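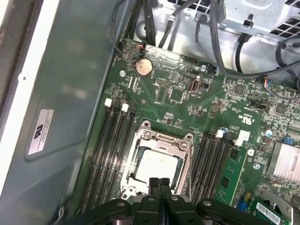 Skanorholm, 2018-04-15

Socket servoing again, on the old server board. Long one, so I'm writing it up before I forget which config file did what.

Where we'd got to in February: the detector found the CPU socket fine from high up, then lost the plot over the last stretch, when the fingers come into view and sit right across the bottom of the image. Tillora (our tracker, for anyone reading this who has only met the planner) was happily picking up corners on the gripper and treating them as part of the board. Of course those corners never move, so the pose estimate got dragged towards "we've stopped" while the arm was still travelling. Lovely bug, took me most of a morning to see it.

So today: a fixed mask over the gripper housing and fingers, drawn once by hand and loaded at start-up. I included the two bolt heads on the housing, because round shiny things are exactly what the coin cell template likes. Before the mask it had the battery in two places at once!

Replayed the logged run with the mask on. 292 features left on the board, which is plenty, and they're nicely spread out. The memory slots on either side of the socket give good long lines, and with nothing in them the edges come out clean. I'd like to use those for rotation and keep the socket corners for position only. The metal frame round the socket is lifted in this setup and throws the corner finder a bit (it wants a flat square, poor thing), so I've told it to fit the pale square inside instead. Smudges on it don't seem to bother the fit.

Still bad:

The power supply grid, top right. All those square holes look the same to the matcher and it hops from one to the next. I've cropped that corner out for now, which is a bodge. Fontes ought to reject repeats properly in the matching step. Ticket opened.

Cables. The long black one draped over the board isn't rigid and shouldn't be in the map at all. Raised the outlier threshold to 20 and that got rid of most of it, but it also ate some perfectly good points by the heatsink. Put it back to 35 and left it alone.

Timing. Control loop is fine, the image side isn't. Worst gap between pose updates was 1,092 ms, when the detector restarted itself halfway through the approach. The controller should hold position if the pose is that stale and at the moment it just carries on with the last velocity. Not having that near bent pins. I've put a timeout in on the Clutby branch, not merged, please don't run the main branch below hover height until it is.

Next: same replay with the mask grown a few pixels, then a live approach stopping at hover, fingers closed. Config is saved next to the log.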